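Sports > Football > Gear Reviews > Passing Nets

Dellgate Passing Net Review: One Season of Throws

By Dorota Kaczmarczyk
September 9, 2025

I coach quarterbacks and tight ends for a small high school program. We have one full practice field, shared with soccer, and a strip of grass behind the end zone where my group spends most of its time. The Dellgate passing net has lived on that strip since January. It has taken well over 2,000 throws, most of them from teenagers who aim for the middle pocket and hit something else.

I bought the net with program money at the regular price. Dellgate doesn't know I'm writing this.

What you get

The box holds a steel frame in sections, the net, a target sheet with 3 pockets, a bag of spring clips, ground stakes and a carry bag. The target sheet hangs in front of the net on its own set of clips. You can move it up for fade routes or down for quick outs, and you can take it off and use the net as a plain backstop for kickers.

The sections are marked with colored tape at the joints. Blue goes to blue and red goes to red. The printed instructions are small and I stopped using them after the first build.

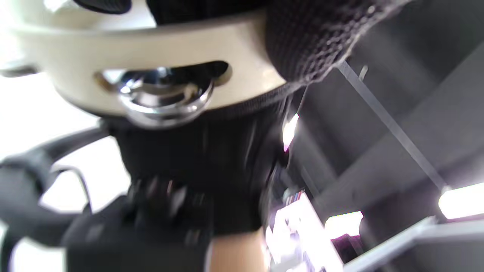 Setup and takedown

The first build took me 20 minutes working alone. With a player on the other side it goes much faster, and by spring my backups could put it up while I was still walking the cones out. The top bar is the only awkward part. It bends slightly as you seat it, and if you let go of one end before the other is locked it will pop out.

The stakes are too short. They hold in firm ground but pulled out twice in wet grass with the wind behind the net. I replaced them with longer ones from the hardware store and put a sandbag on each foot. Plan on doing the same.

Takedown is easy except for the bag, which is cut very close to the size of the folded frame. The zipper on ours started to separate at one end over the summer. It still closes if you pack the feet first.

How it throws

The net has enough give that the ball drops close to the base and doesn't come back at the thrower. A hard spiral into a pocket stays in the pocket. A wobbly one often bounces off the rim of the pocket, and I'm fine with that because the player can see it.

The pockets are a fair size for high school players. My starter, who throws a tight ball, can fill the middle one from the far hash. Younger kids should start with the sheet lowered and stand closer. For middle school I would skip the sheet for the first few weeks and just have them throw to a taped square.

It works well for tight ends too, which I hadn't planned on. I stand one beside the frame as a release point, have him run a short out past it, and the quarterback has to put the ball between the player and the net. A bad throw ends up in the net and we don't lose time chasing it down the hill.

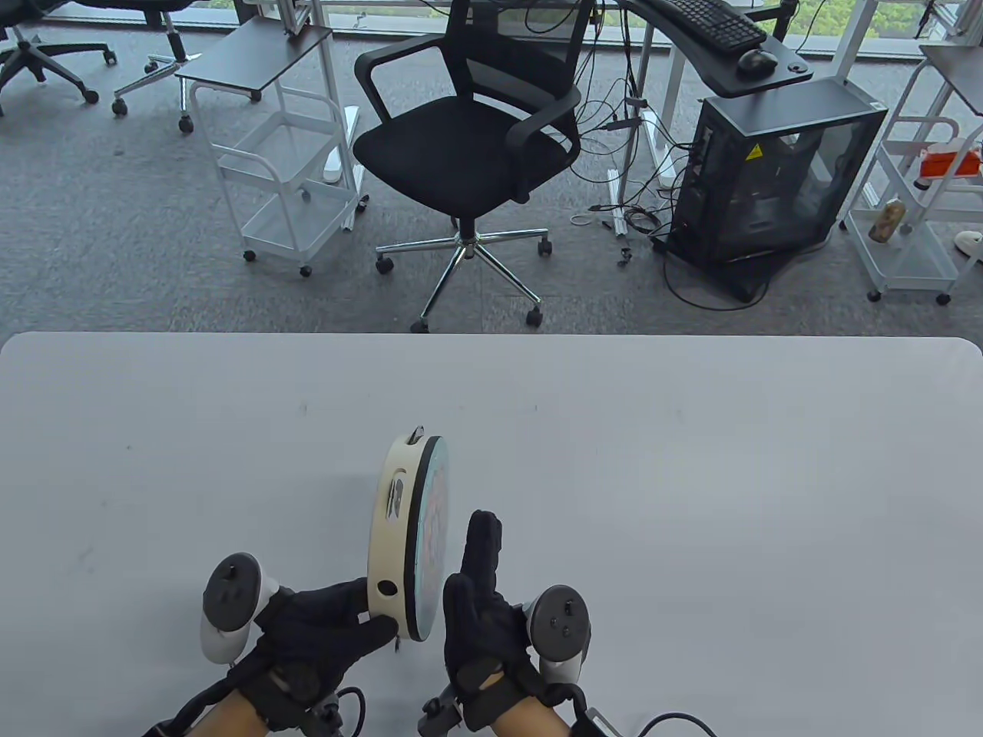

Noise is my main complaint about the Dellgate. The clips along the top bar are metal, and every throw that lands high sets them ringing against the steel. It is much the same sound as the metal jingles in the slots of a tambourine frame like that one, and you don't need to hit it with much more than an open hand. On a football field it doesn't matter. In a gym with a volleyball practice at the other end it does, and we were asked to stop. I wrapped the bar with foam pipe cover under the clips – a cheap fix that took care of most of it.

Wear after one season

The net itself shows no tears. The target sheet is fading on the side that faces the sun, and the stitching on the low left pocket has started to come loose. I lost 6 clips over the season, all of them in the grass. Dellgate sells replacements in small packs, and ours arrived quickly.

There is light rust at two of the joints where the paint rubbed off. I sanded the spots and sprayed them. If you leave the net out all season, as we did, check the joints when you get a chance.

Compared with the Lotell

We borrowed a Lotell net from another school for a couple of weeks. It is lighter, folds without coming apart, and is far quieter because it uses fabric ties. The frame also leans back on a hard throw and has to be walked forward again. For one player in a backyard I would pick the Lotell. For a group that throws every day, the heavier frame is worth carrying.

Verdict

I would buy the Dellgate again and order longer stakes and a spare pack of clips along with it. The bag needs to be bigger.

Comments

Dariusz Głowacki
Same problem with the stakes here. We ended up using tent stakes from a big event tent and they haven't moved.

Thitima Thongdee
Does the target sheet fit other frames? Ours is an older net with a narrower top bar.

Dorota Kaczmarczyk
Thitima, it clips to anything but it will sag in the middle if the bar is narrower. You could fold the edges in.

Itziar Iglesias
Thanks for mentioning the noise. We practice indoors all winter so we'll go with the Lotell.

Contact | Copyright Rumisstead Sports | Back to top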